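Jerthorpe Street Users Group
Minutes of the June meeting, held in the back room of the library

Chair: Caroline Mwaipopo
Minutes: Raimonds Toom

Meeting opened at 7:05 p.m. Minutes of the last meeting accepted with one correction: the word "welcomed" in item 4 to be changed to "heard."

1. Bike share proposal

Caroline summarized the offer from Plallex to put 9 docking stations in town, with the first bikes out before fall. The company's slides claim the system would cut car trips downtown. Raimonds asked where the figure came from. Caroline said she had asked the same thing by email and had been sent the slides again.

Several members pointed out that every proposed station is within a short walk of Main Street and none is on the east side, where people wait longest for a bus. Mr. Du Plessis said the company had told him the east side would be looked at in phase two. He could not find a phase two in the contract. It was also noted that the city would pay to move a station if the street is dug up, and the water main work is still on the books.

Agreed: the group does not support the proposal as written. Caroline to ask for the trip figures, the dock locations, and who pays for snow clearing.

2. Cerkholm Road bike lane

The painted lane has now been open for two winters. The city's update calls it a success. Members who ride it daily were less sure. The paint is gone at the school driveway, delivery vans park in the lane most mornings, and the lane still ends without warning at the rail crossing, right where a rider needs it.

Raimonds has reported the crossing 3 times through the city website. Each report was marked closed and he has had no reply. He asked that this be recorded.
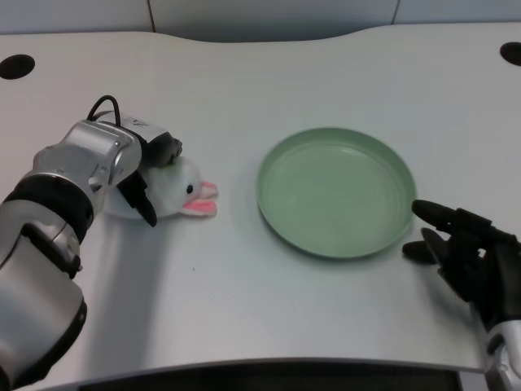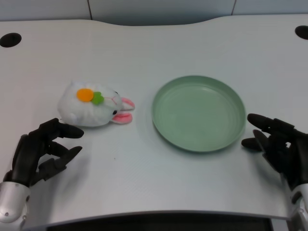

There was a long discussion about plastic posts. Mr. Du Plessis is in favor. Caroline said posts were promised for Mill Street as well, and the 6 that went in were flattened by the plow and never replaced. She would sooner have a curb, even a short one, than a full mile of posts. No vote was taken.

Agreed: Raimonds to write to the streets department about the crossing only, on paper this time, with a copy to the council office.

3. Bike parking at the train station

The new racks are the wheel-bending kind the group advised against last year. The covered racks shown in the drawings are now described as "subject to funding" – the same words used for the elevator.

Agreed: no action until the station budget is published. Caroline doubts this will be before the fall.

4. Ride to Work morning

The city has asked if the group will run a table again. Last year's table had 2 visitors who were not already members, and one of them wanted directions. Opinion was split. Raimonds offered to bring a pump and tools if the table is moved to the bridge, where people on bikes do at least go past.

Agreed: yes, if the bridge spot is allowed. Otherwise no.

5. Other business

The lock on the shared tool cabinet sticks. Mr. Du Plessis will bring oil.

Meeting closed at 8:40 p.m. Next meeting same room, same time, with the Plallex reply on the agenda if there is one.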